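Three months with the Fokmont door pack

July 28, 2021

Posted in: Tools, Reviews

In April our small team bought a license for the Fokmont door pack, and I promised two readers that I would write down my opinion when I had used it enough. I think I have used it enough now. The text is long, so if you only want to know whether I would pay again: yes, for the basic pack, and no for the support plan.

First some words about what we do, because it decides what I care for. We are five people and we write the control software for an arm on a mobile base, which should go through an office building at night and bring things from one floor to another. The elevator is solved by a radio module. The doors are not solved by any module. Every door in an old building is a little different, and the people who own the building do not want to change them for us. So the arm must take the handle and open the door by itself.

Before April we made our doors by hand. My colleague Iveta Polák measured the real ones with a caliper, and I built them in the simulator in the evenings. A good door took me two days. The hinge is easy, but the latch is terrible, because it has a spring and a small play, and if you forget the play the robot learns to pull in a way that does not work on any real door. After four doors I was tired of it and I started to look for something ready.

What is in the pack

The pack has 63 doors, each with its own handle, latch, frame and hinge. On top of this there is a tool that changes the materials, the light and the position of the camera, so from one door you can make a large number of versions. The files open in our simulator with no conversion, which I did not believe until I saw it. I have tried two other packs in my life and both of them needed a week of repair.

The price for a small company is 1,693 euros for one year. The support plan costs extra, and I will write about it at the end, when I am calmer.

Installation was one command and then a long wait. The manual is a PDF and it is written well, but it is written for the previous version, so three of the menu names are different. I sent them a list. They thanked me and the PDF is still the same.

The latches

I was most curious about the latches, of course. You can set the spring force, the friction, the angle where the bolt comes free, and the play of the handle before it begins to move anything. The default values are a bit too soft for my taste. Oliwia Żak, who works on our force controller, compared them with the caliper notes and a spring scale, and she had to raise the spring force for almost all of the lever types. After this correction the curves were close to our real doors. I was impressed, and Oliwia is not a person who is easily impressed by a thing from the internet.

There is one mistake I must mention. On 12 of the doors the closing force does not change when you change the mass of the panel. You can make a door of 90 kilos and it swings like a kitchen cabinet. Fokmont says it will be corrected in the next version. Until then we set the damping by hand in a separate file, and it is not a big work, but you have to know it.

Handles and surfaces

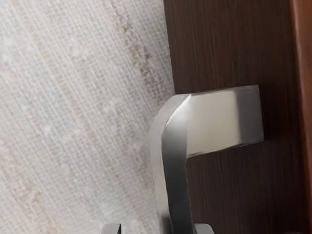 For my own work the perception part is more important than the swing of the door. I train the model which finds the handle and says from which side the gripper should come, and it must do this from the wrist camera at a short distance, where it does not see the whole door anymore. With our homemade doors the model was spoiled, because I had put gray handles on flat white panels and it simply looked for gray. The pack is much more honest in this point. The straight metal levers with a bend have bright reflections on one face and dark gray on the next one, and when such a lever stands with a woven wall covering on one side and dark grained wood on the other, the old model put the edge of the handle in the wrong place nearly every time. The long lines in the wood confused it especially. I retrained with the new materials for 19 hours, and now the handle mask is clean also with the difficult ones.

What I do not like is the choice of the wall materials. Somebody at Fokmont loves wallpaper very much. Our buildings have painted concrete, and I had to make the concrete by myself. Glass doors are also missing completely, and this is for me the biggest hole in the product. I asked, and they are "considered".

The material tool is fast. The camera tool is slower and it forgets your settings if you close the window with the cross instead of the Exit button. I lost one afternoon in this way and I have a small paper on my monitor now.

About the support plan

We paid for three months of it. The answers were polite, and the average answer came after four days. Two times it was a link to the PDF. The third time Borislav Begović answered me, he is one of the developers I think, and he solved my problem in one message, with a corrected file attached. If all the support was Borislav I would pay for it gladly. We did not renew.

Some people asked me to compare with Stulora. I only had their trial, which has six doors, so I do not want to judge. Their glass looked nice.

Next month we get the keys to the second building, with round knobs on the basement level. The pack has knobs, but I did not test them yet, and our gripper has never liked anything round. If you have experience with knobs and a gripper with two fingers, please write me in the comments, also if it is a bad experience.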